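Come and write the software that learns to fold (perception and planning, Govik)

Hello! I look after the perception and planning side of Momitberg, and I need another pair of hands on the code.
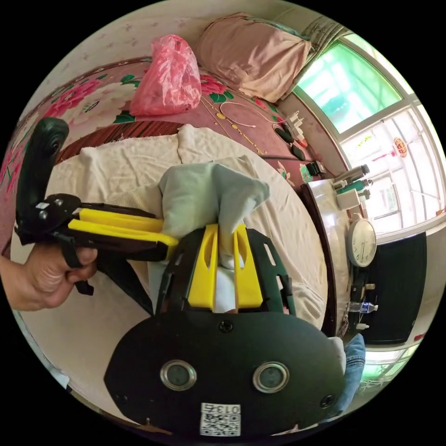 What we're making

Momitberg is the software stack we're building at Govik for household cloth: towels, pillowcases, sheets, the odd tea towel. People record themselves handling laundry at home with a hand-held gripper, and we turn those recordings into policies that run on an arm. Bedrooms and kitchens suit us very well (patterned covers, cables, windows full of daylight, all the stuff that upsets a tidy model), and we now have 3104 recordings that made it through our checks. Another 150 are sitting in a folder called "odd", and I'd love somebody to go through them with me and work out which ones are bad data and which ones are bad code. I suspect it's mostly the code.

What you'd be doing

A fair bit of your first few months would go on the pose tracking. When a big plain sheet fills most of the view there's very little for the tracker to hold on to, and the path it gives us drifts off and then jumps back. We've got a patch for the jumps that I wrote in February and am not proud of. You'd be welcome to bin it.

After that it's the planner. At the moment it picks a grasp point, picks a place to let go, and hopes. Cloth on cloth is where it falls over: if there's a thin cloth lying on top of a sheet, we want it to take the thin cloth and leave the sheet alone, and quite often it comes up with both. I have some ideas about scoring the grasps before we commit to one, but I'm not wedded to them, so if you've got a better plan I want to hear it at interview!

There's tooling too. Our replay viewer is called Flurberg and everyone here lives in it all day. It lets you scrub through a recording with the gripper width, the tracked path and the planner's guess lined up underneath. It's slow to open long recordings and it forgets your settings. Fixing that would make you very popular.

Who I'm hoping to hear from

You write decent Python and you can find your way round C++ without someone holding your hand. You've worked with camera data that came from the real world, and you know what a badly calibrated lens does to your afternoon. Some background in control would be handy, as the arm runs our loop at 110 hertz and we all take turns at keeping it there. I don't mind whether you learned any of this at university, in a job or in your shed.

You don't need to have worked with fabric before. I hadn't! I came from warehouse software, where boxes have the good manners to stay the same shape.

The practical bits

It's a permanent post, full time, though four days a week is fine if you'd like that. We're on the first floor of the Mac an tSaoi building, up a flight of stairs and with a lift round the back. I'd like you in for two days a week to begin with, mostly so you can stand next to the arm when your code runs on it. Other days, work wherever suits you. The laptop can be Linux or Linux.

How to apply

Send a CV and a few lines about a bug you enjoyed fixing, using the form on the Govik jobs page, and put reference 1845 in the subject box so it lands with me and not with accounts. Please don't bother with a formal cover letter. Applications close on 29/10/2024.

If I think we'd get on, we'll have a half-hour chat first, then a longer visit where we sit down with one of those odd recordings in Flurberg and pick it apart together. No whiteboard puzzles. You'll meet the rest of the team over lunch, which we pay for, and you can ask them what I'm like to work with while I go and make the tea.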